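Ticket: Grasp success on soft object drops after policy retrain
Project: Siletti place-in-container study
Opened by: Shigeru Nomura
Site: Wurstead lab, bench cell
Opened: 15 May 2026
Status: Resolved, one follow-up open
Priority: Normal

Summary

The retrained policy (Tello, second checkpoint) does worse on the pink object than the first checkpoint did in April. The task is the usual one: pick up the object and put it in the woven basket. Same arm, same fingers, same instruction text. The first checkpoint completed 23 of 32 trials. The second completed 3 of 32. The rigid objects did not change between checkpoints in any way I can tell from the scores.

I need to know whether this is a real result before it goes into the comparison table.

What the failures look like

Nearly all of them are the same. The arm leaves its start pose, moves over the table, comes down and closes too early, above the object. It then carries on to the basket with nothing in the fingers, opens, and goes back up. The policy does not retry. In the April runs it would usually go back for a second attempt if the first one missed.

Two of the failed trials were different: the arm stopped partway down and stayed there until the time limit. I have left those in the count.

Things checked first

Finger calibration. Ran the open and close routine from the maintenance page. Fingers reach both limits and the reported width matches the gauge. No change.

Camera pose. Reran the extrinsic check against the April file. Error is within the limit we set for the study.

Instruction text. Compared the logged strings for both checkpoints. Identical, including the punctuation.

Control rate. Looked at the timestamps for gaps. There were none long enough to explain an early close.

Restarted the inference server and repeated a few trials. Same behavior, so I stopped there and did not add them to the count.

Reference views, side camera

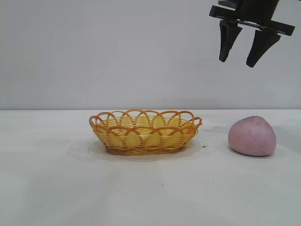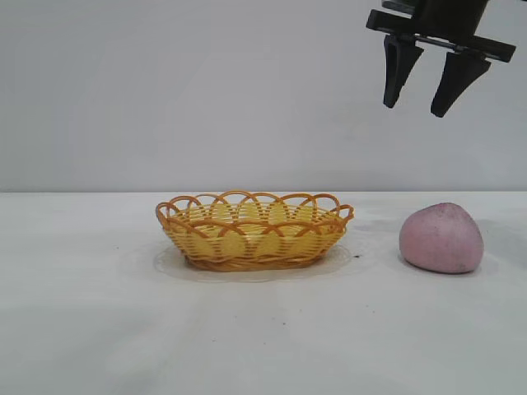
Gripper open and above the table, basket left of the pink object.

Start pose and layout are within the written protocol, so I moved on to the training data.

Training data

The first checkpoint was trained on our own demonstrations only. The second used those plus 500 demonstrations from the Rostska set, which we added to get more variety in containers. I had assumed the two sets used the same gripper convention. They do not.

Our logs record gripper state as measured width. The Rostska logs record it as the commanded width, one step ahead. When the converter merged them, both went into the same field with no shift. For a rigid object the difference is small: the command and the measurement agree soon after contact, and a slightly early close still catches the object. For a soft object the fingers keep moving after contact, so the two signals stay apart for longer. The model saw two different meanings for the same number and settled on something in between, which in our cell comes out as closing while still too high.

The converter also trimmed the end of each Rostska episode. Recovery attempts that came late in an episode were cut off. I think this explains the missing retries, but I have not tested it separately.

Fix applied

1. Changed the converter so the gripper field is always measured width. Where only the command is available, it is shifted by one step and passed through the same filter we use for our own logs.
2. Added a check that refuses to merge two sets if the gripper field has no convention label.
3. Turned off trimming.
4. Retrained from the same starting weights with the same seed and schedule.

Training took roughly the same time as before. No errors in the log.

Result after fix

The new checkpoint handles the soft object at about the April level, and retries are back. The early close showed up once in the session, on a trial where the object was placed near the far limit of the marked area. I do not count that as the same fault, but I have saved the log in the ticket folder.

The rigid objects were rerun as well. Scores are unchanged.

Effect on the study

The low score must not be reported as an effect of adding outside data. It was a labeling error in the merge. The row for the second checkpoint has been removed from the draft table and will be replaced once the full set of trials is done under the fixed converter. Anyone who copied the earlier numbers into slides should take them out.

I would like the methods section to state the gripper convention for each data source. We had one sentence on action space and it did not mention this at all. A reader trying to repeat the work would hit the same problem.

Follow-up

Trimming and the convention fix went in together, so we cannot say how much each one contributed. To separate them we need one more training run with trimming on and the gripper fix in place. This is queued behind the Siletti baseline runs. I will use the same trial positions and post the score here when it finishes.

Closing the main ticket. The follow-up stays open under my name.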